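Rutwood Neighbors Board > House & Home > Refinishing a desk top, oil or poly?

deskmess
My desk is a secondhand Steiner, solid top, older than me. After years of coffee cups it has rings all over it and one spot by the front edge where the finish is just gone. I want to sand the whole thing back and start over, but I'm stuck on what to put on it. My sister swears by hardwax oil. The guy at the paint counter on Main looked at me like I'd insulted him and sold me a can of Wulix water-based poly, which is still sitting in the hall with the lid on.

I type on this thing all day and I eat lunch on it (I know). What would you use?

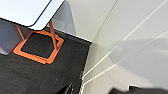
posted by plainsawn
member, Rutwood east side

Oil, no question. I did my kitchen table with hardwax oil and when my kid dragged a fork across it I just rubbed a little more in and went on with my life. Try that with poly! You'd be sanding the entire top again to hide one scratch.

Don't go crazy with the grit, by the way. Stop early or the oil won't soak in and you'll be wiping it back off with a rag, swearing.

greenporch
Gonna disagree with plainsawn. A table you wipe down twice a day is one thing, but a desk has your forearms on it for hours, and oil gets grimy right where your wrists go. Mine went dark and a bit sticky within a year. I stripped it, put on 6 thin coats of poly and haven't thought about it since. Let each coat dry overnight, go over it lightly with 600 between the last few, and it comes out like satin.

plainsawn
Six coats is a bowling alley, not a desk. And sticky means you left too much on. You have to buff it off after 15 minutes or so, it says so on the can.

greenporch
I read the can, thanks.

deskmess
Ok, ok, you two. I did a test patch on the underside last night, half and half. The oil looks so much nicer, it's got that warm color. The poly side looks kind of like nothing happened? Which maybe is the point.
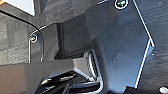
I should have said I'm on a budget too. The good oil is not cheap, and the poly is already paid for. Would I be nuts to use the oil on the top and the poly on the legs?

lowtidebev
Not nuts, I did exactly that on a Stestance sideboard and you can't tell unless you go looking. Before you do anything though, check that it's solid and not veneer. Look at the end grain. I went through the veneer on a dresser with 80 grit in about ten seconds and I'm still mad.

greenporch
Good point, what bev said. And start at 120 if the old finish is thin.

deskmess
Checked, it's solid all the way through, phew. Going with oil on top. Greenporch, if my wrists stick to it by January you can say you told me so.

greenporch
Oh I will.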